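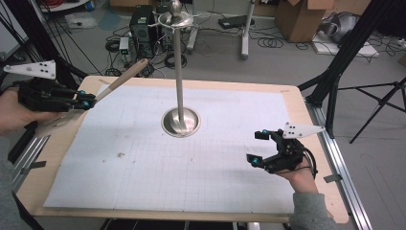 The second period of the Arkmont grant was devoted to two-handed manipulation, the part of the student robotics project that the first report identified as least developed. Team members worked in pairs at the project table, using a pair of handheld grippers to carry out short tasks that are later used as reference material for the programming group. In one of these tasks the operator holds a long wooden stick in the left gripper while the right gripper stays free, with a tall metal stand placed on gridded paper between the two. The grid allows the starting position of the stand to be written down in the session log before each attempt.

Enrollment for the period was 37 students, of whom 33 attended regularly. Together they completed 128 logged sessions. Nayeli Benavides supervised the table work and Wagner Sampaio taught the programming class, which met separately until the schedules were combined.

Progress against the agreed goals is as follows. The written task guide is finished and in use. The logbook has been moved from paper to a shared spreadsheet. The student presentation to parents was postponed, as the hall was not available on the evening requested. Review of the logs is behind schedule: six students are trained to do this work, and more are needed.

Spending remains within the approved budget. The project requests permission to move the unspent travel amount to replacement fingertip pads and classroom supplies. A revised budget page has been sent to Rosine Rolland for approval.

The next period will cover the remaining table tasks and the team's entry in the Zivham student competition in July.

Submitted by Mitsuko Hattori, Project Coordinator
2024-03-17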